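Packing bench check – zipper bags
Site: Hivden, bench area
Checked by: Agnese Paju
Date: May 14, 2022
Copy to: Kristaps Navickas

1. Work surface clean, no grit or sharp edges
Pass. Matte grey top, wipes down easily. I'd still like to know who signs the wipe-down sheet, as the last entry I found was from September.

2. Clear space around the bag
Pass, with doubts. Brasto's guide asks for 50 mm. I measured it in one spot and was told the rest is the same.

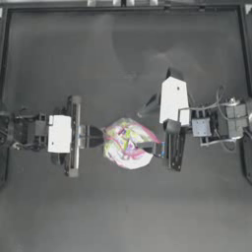
3. Bag stock matches the order
Not shown to me. The order from Petrauskas says 459 bags, the shelf label says 225, and Vija Adomaitis says both are right. They can't both be right. Please send me the delivery note.

4. Bag held without tearing at the corners
Comment: the claim is "no corner damage in 100 bags". I asked over what period and got a shrug. Leaving this one open.

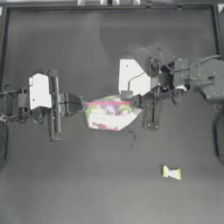

Item 4. Fingertip on the top-right corner of the bag.

5. Zipper opens fully and stays in line
Pass on the bags I tried by hand. The pink seal is easy to find, I'll give them that. Whether it still closes after a week of handling is another matter – Valero's leaflet says yes, but it would.

6. Contents clear of the seal before closing
Partly met. The written method has one line on this and it reads as if it was added later. Ilze Lapiņa to rewrite.

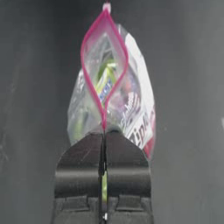
Item 5. Pink zipper seal open, bag gripped along the bottom.

7. Waste bags kept apart from good stock
Fail. Same bin, same comment as last time.

Result: not signed off. Items 3, 4, 6 and 7 to be looked at again. "We've always done it like this" won't be taken as an answer to any of them.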